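Sorting the Small Herd

Storage for toy animals, and why the tray usually beats the box

The plastic animal is one of the more durable objects in a household. It has no batteries, no moving parts and no instructions. A good one survives a decade of floors, baths and car footwells and is then handed down with a few chewed ears. Storage is the weak point. Most collections end up in a deep box with a lid, and most of what is in the box is never seen again until the box is tipped out.

This article looks at storage for figurines in the hand-sized range, the kind sold singly from open bins in toy stores and museum shops. It does not cover collectible models kept on shelves, which have their own requirements for dust and light, or the very small animals sold in tubes, which fall through most of what is recommended below.

The trouble with depth

A figurine with four legs, a tail and a head does not pack. The legs hook over one another, and a pile of animals behaves more like a pile of coat hangers than a pile of blocks. Pulling one from the bottom brings up two others. In a box deeper than the length of a forearm, a child looking for one particular animal will empty the whole thing, and the floor becomes the real storage.

Paint wear follows from the same problem. The high points of a figurine, meaning the ears, the muzzle, the spine and the tips of the feet, rub against whatever is next to them each time the box is moved. Dark animals leave marks on pale ones. Yellow and white plastics show it first. On a solid-colored figure, where the plastic is pigmented all the way through, a scuff changes only the finish. On a painted figure it exposes the base color, and touching it up is rarely worth the effort.

A single layer removes most of this. Animals lying side by side on a flat floor can be seen from above, picked up by the body and put back without disturbing the rest. The cost is area. A layer of animals takes up far more shelf than the same animals in a heap, and that is the trade every household has to settle for itself.

Choosing a tray

Tall sides are worth having. A shallow serving tray holds a layer of animals well enough while it sits on a table, but when it is carried with a slight tilt the contents slide to one end and go over the rim. Walls a little higher than the tallest standing animal will stop this. Walls much higher bring back the problems of the box, as the tray will be filled to the top sooner or later.

Rounded corners are easier to wipe than square ones. Crumbs, sand and craft glitter collect in a sharp inside corner and stay there through several cleanings. A square footprint is easier to place than a long rectangle on most tables, though a rectangle fits a bookcase better. Measure the shelf before buying either.

Color matters more than the catalogs suggest. Against a pale floor, a black, brown or brightly colored animal is found at a glance. White and cream animals disappear, so a collection heavy in polar bears and sheep is better served by a mid-gray or green tray. Clear plastic looks like a sensible compromise but takes on the color of whatever surface is under it.
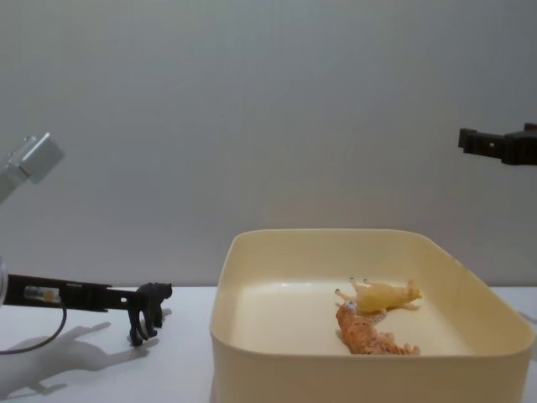 A cream tray with tall sides and rounded corners, with two animals inside.

Standing or lying down

Opinion divides on whether animals should be stored upright. Standing figures look orderly and take less floor, but they depend on all four feet being level, and on molded plastic they often are not. One short leg is enough to make a figure rock. Once a standing animal falls it tends to take a neighbor with it. For a tray that stays on a shelf, standing is practical. For a tray that travels between rooms, let them lie however they land.

Legs that have bent in storage can usually be corrected. Soft vinyl figures respond to warm tap water: submerge the leg for a few minutes, straighten it by hand, then hold it in cold water until the shape sets. Hard plastic does not respond and should not be forced. Hollow figures with a seam or a hole in the belly should be kept out of the water altogether, as they fill and then drain for days.

Sorting

The most common scheme is by habitat, and it is the one most likely to be abandoned. Farm, jungle, ocean and ice are clear enough as headings, but bears belong to several of them, and a household with five bears will have the argument repeatedly. Sorting by size is duller and holds up better. Large animals go in one tray, everything else in another, and a child of two can return a figure to the right place without knowing what it is.

Species sorting works for cats and dinosaurs, where the numbers justify it. It also exposes how loosely many figures are modeled. A low-cost black animal with small rounded ears may have been sold as a panther, a bear or neither. File it by what the child calls it.

Work on a clear table against a plain background if possible, with the tray on one side and the unsorted animals on the other. Move them one at a time. Handfuls are faster for the first minute and slower after that, when the tray has to be thinned out again. Pick up by the body or hindquarters. Tails, ears and horns are the parts that break, and on older figures the plastic at the base of the tail is often brittle.

Three products compared

The Devstead Low Tray is the plainest of the current options, a single molding in off-white with a matching lid sold separately. The floor is flat and has no pattern, so it wipes clean in one pass. The rim is rolled outward and gives a good grip. The lid is loose and adds little.

Reder makes a divided version with 5 fixed compartments. The dividers keep small animals apart and are a nuisance with long ones. A crocodile will not fit in any of them except on the diagonal. The compartments also collect dirt where they meet the floor, and the molding cannot be taken apart.

The Jadoon stacking tray holds 25 mid-sized animals in one layer, according to its label, which is fair if most of them are lying down and none is a giraffe. Feet on the base lock into the rim of the tray below. Two stacked trays are steady. A third makes the lowest one hard to reach, and the trays will be left unstacked on the floor.

Cleaning

Lukewarm water with a drop of dish soap is enough for nearly everything. An old toothbrush clears the folds behind the legs and the grooves of a mane. Dry the animals on a towel with the feet up, overnight if the tray has a lid. Wash the tray at the same time, and check the underside for grit before it goes back on a painted shelf.

Iridley, which sells replacement lids and shelf liners by mail, lists a cut-to-size felt sheet for tray floors. It quiets the tray considerably and holds hair just as well. Leave it out in homes with a dog.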